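8. First bin test with the Flukness picking module

The Prorkska brochure says the module handles "any mix of household items." Treat that as a claim to check on your own bin.

1. Clamp the bin to the table at the upper corners.
2. Put in a few unlike objects. Leave space between them for the first run.
3. Load profile 284 and set speed to 2.
4. Start the cycle. Write down every miss, including the ones the software logs as "retry."

CAUTION: Keep hands out of the bin while the arm is enabled.

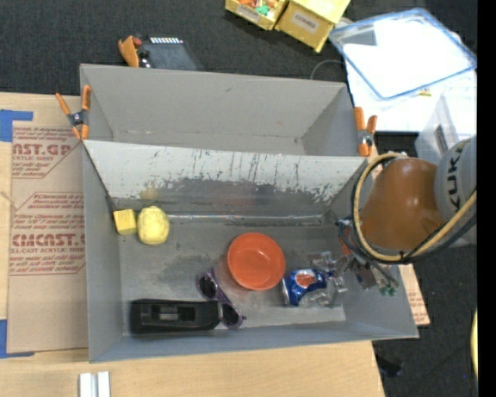
Gripper beside a crushed Pepsi can, mixed items in bin.

Note: A good score on 3 picks proves very little. Run the full set before you sign off.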